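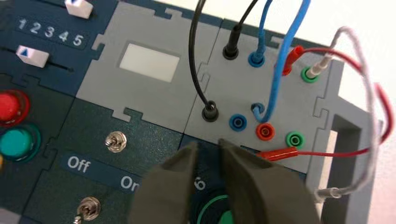 Ticket: Plug-and-socket episodes rejected at ingest, task box cell
Project: Collow
Queue: Data collection, hardware and recording
Priority: High
Status: Closed, one item carried over

Reported by the labelling team, Monday

We are getting a large number of rejected episodes from the task box cell. The target for the patch cable set is 3,000 accepted episodes by the end of June. The checker has now thrown out 700 of the ones sent to us, nearly all with the same message:

WRIST_HEAD_SKEW over limit, episode dropped

The slider, button and toggle episodes from the same cell go through with no trouble. Only the cable ones fail. We opened a handful by hand and the wrist view does look late compared with the head view. The gripper closes in one and is still open in the other.

Please say whether these can be saved or whether we should delete them and wait for new ones.

Reply, cell operator

Please don't delete anything yet. The raw files are still on the recording machine and we have space for now.

What I know so far:

Recorder is Trangate, same version on both cameras.
Nothing on the arm has been changed.
Cable episodes are longer than the others. A button press is over in seconds. Taking a plug out of one socket and putting it in another takes most of a minute when the operator is being careful.

I suspect the length has something to do with it. Will run tests this afternoon.

Update, 14:20

Test 1. Recorded a toggle episode at normal length. Skew fine.

Test 2. Recorded a toggle episode but left the arm holding still over the box for a full minute before ending. Skew over limit, rejected.

So it is not the cables. Any long episode does it. The two streams start together and drift apart, and the longer you record the worse it gets. The short tasks end before the drift reaches the limit.

Test 3. Swapped the wrist camera's USB lead for a new one. No change.

Test 4. Moved the wrist camera to its own port on the back of the machine. No change.

Test 5. Turned off the live preview window. Slightly better, still rejected.

Update, 16:05

Looked at the Trangate log for the long episodes. The wrist stream is being stamped when each picture is written to disk, and the head stream is being stamped when each picture arrives. On a short recording you would never notice. On a long one the write buffer fills up and the wrist stamps slide later and later.

There is a setting for this, stamp_on_arrival. It was on for the head camera and off for the wrist. I don't know when it got changed. The config file has been copied from cell to cell a few times and the copy in the Yensuk cell has it off as well, so that one wants checking too.

Set it to on for both and restarted the recorder.

Test 6. One minute hold over the box. Accepted.

Test 7. Full cable task, plug out and into a different socket. Accepted.

Test 8. Same again, three in a row without restarting. All accepted.

Reply, labelling team

Good news, thank you. Two questions.

First, can the old ones be fixed? Second, while going through them we found a different problem which the skew message was hiding. In some episodes the instruction says "put the red plug in the red socket" and there is already a red plug up at that end with its wire looped over the top of the box. The labeller can't tell which plug is meant, and I doubt the model will either. Can the operators start from a tidier layout?

Reply, cell operator

On the first: yes, most of them. The arrival times are kept in a side file even when they aren't used. I have written a small script that puts the arrival times back in place of the write times. It has been through the first 500 and the checker is happy with them. I'll leave it running overnight for the rest. Anything missing its side file will stay rejected.

On the second: I'd be against tidying the cables much. They were left to fall as they liked on purpose. The last set was recorded with every lead laid flat and pointing the same way, and the policy trained on it was lost as soon as a loop stood up between the fingers and the sockets.

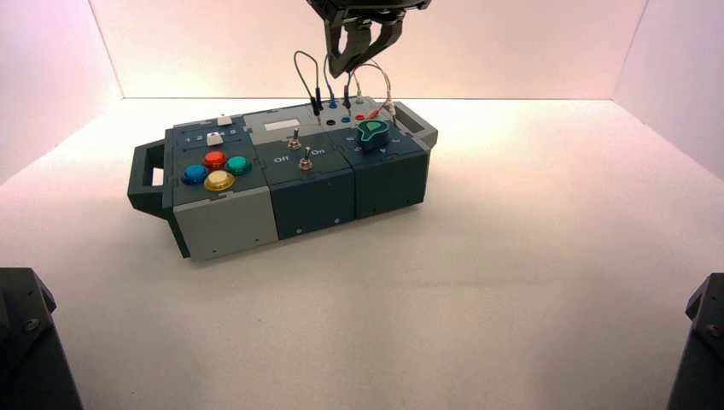 Loops that come up to finger height are the hard case and we want plenty of them, including ones where the arm has to come in beside a cable to get at the plug. What I can change is the wording. The prompt list in Gikora only has colour in it. I'll add which row the socket is in and whether the plug starts in a socket or out of one, and the operator will pick the right line before each recording. That way the layout stays mixed and the label still says one thing.

I will also ask operators to turn the box between recordings. Too many of the recent ones have it square to the back wall.

Reply, labelling team

That works for us. Please send the new prompt list before recording starts so we can match the names at our end. Row should be "upper" and "lower" as seen with the numbers on the sliders the right way up, otherwise it will flip when the box is turned.

Update, next morning, 09:10

Script finished. Recovered episodes have been sent back through ingest and the accepted total for the cable set now stands at 2,000. The ones without a side file have been moved to a folder called no_arrival and taken out of the queue.

New prompt list is in Gikora, with upper and lower defined the way you asked. Old episodes keep their old prompts until someone relabels them.

Closing notes

Cause: stamp_on_arrival off for the wrist camera in the Trangate config.
Fix: setting turned on for both cameras, recorder restarted, old files restamped from side files.
Check before each shift: record a one minute hold and make sure it is accepted.

Carried over: same setting to be changed in the Yensuk cell. Separate ticket raised.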